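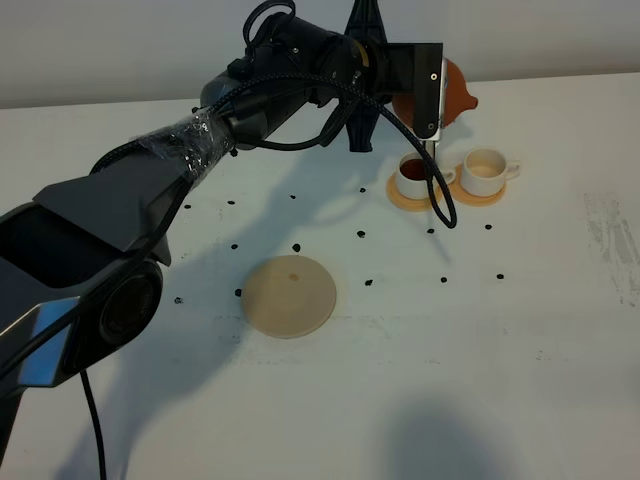 Round teapot, terracotta orange, over a white tabletop.

Field guide for a walking trip: printed copy or app, and which edition?

Asked by Ariel Layug

I'm going to the Skadano coast in November, on foot for most of it, and want one book that covers birds and reptiles. I have found two candidates and can't decide between them.

The first is the Mac Giolla guide, second edition, paperback, color plates facing the text. The second is the Etton handbook, which has photographs in place of paintings and a longer section on habitats. The Etton is also sold as an app. My pack limit is tight and I would prefer not to carry both. Two specific questions:

1. Is the second edition of Mac Giolla different enough from the first to justify the price? Used first editions are cheap.
2. Does the Etton app work with no signal?

I know common shorebirds well. I am weak on lizards and on anything in winter plumage.

3 answers

Ea Hviid
Accepted

On question 1, yes, if reptiles matter to you. The bird plates were carried over with small corrections, mostly to captions. The reptile section was redone: 57 species accounts in the second edition against 48 in the first, and the range maps moved from the back of the book to the species pages. With a first edition you will be turning to the back for every lizard. The taxonomy of the geckos also changed, so several names in the first edition no longer match current checklists. The index gives both old and new names in the second edition only.

On winter plumage, Mac Giolla paints non-breeding adults for all the waders and most of the gulls. Etton gives one photograph per species in the majority of cases, and it is usually a breeding male. Photographs are also affected by light, which matters with gray birds on gray mud. For your purpose the paintings are better.

The binding on the paperback is glued — mine began to lose pages at the plovers during the second season. A clear cover helps with the corners but does nothing for the spine.

I can't answer for the app. I have only used the Etton in print.

Comment from Ariel Layug: Thank you. The map placement settles it. Is the key to the lizards usable without handling the animal?

Comment from Ea Hviid: Partly. The first couplets use body shape and pattern. After that it asks for scale counts, and you will need a close photograph or a very patient lizard.

Tarek Hourani

The Etton app does work offline, but the species text and the images are separate downloads. The text comes with the install. Images have to be fetched by region from the settings page, and the download stops if the screen locks. Do it at home and then put the phone in airplane mode and open several species to check. Sound files are a third download and I did not bother with them.

The habitat chapters are not in the app at all. If those are the reason you want Etton, buy the print version. They are the best part of the book, in particular the pages on salt marsh and dune slack.

Battery use was acceptable. I left with 72 percent at noon and had enough for the evening.

Damilola Ekpo

just get the Trovis one, it's laminated and fits in a pocket

Comment from Dima Qudah: The Trovis is a folding card, birds only. It has no reptiles and no text beyond the names, so it doesn't answer the question. Fine as a second item.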